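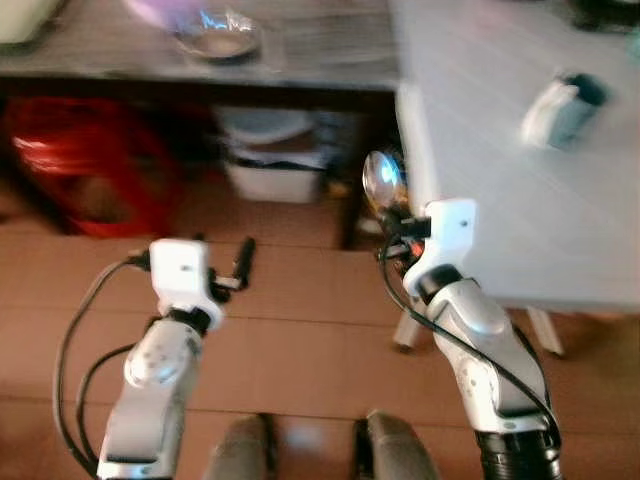
Bindu Kaimal asked in April whether the items kept under the tables should count as stored or as waiting to be put away. They are now logged as stored if they have a fixed place on the floor plan, and as waiting if they do not. The Stulcombe room list has been corrected on that basis.

Progress to Jul 22, 2024

The list holds 101 items. Each has a home location and a code for the surface or floor area where it was last found. The dark gray table and the white table are coded separately. Bags and lidded bins under a table take the code of that table with the suffix F. Small bottles lying on their side are entered as out of place, even on the correct table.

Glass bowls were moved to their own class at the request of Sigita Hunt. Two entries remain disputed and are held out of the totals.

Spending stands at 4,000 against the Mavileck grant line, all of it on shelving and labels. No change to the budget is requested.

Next period: second count of the room, Gintarė Zariņš to check codes; label reprint; floor plan revision to Annick Chan for sign-off.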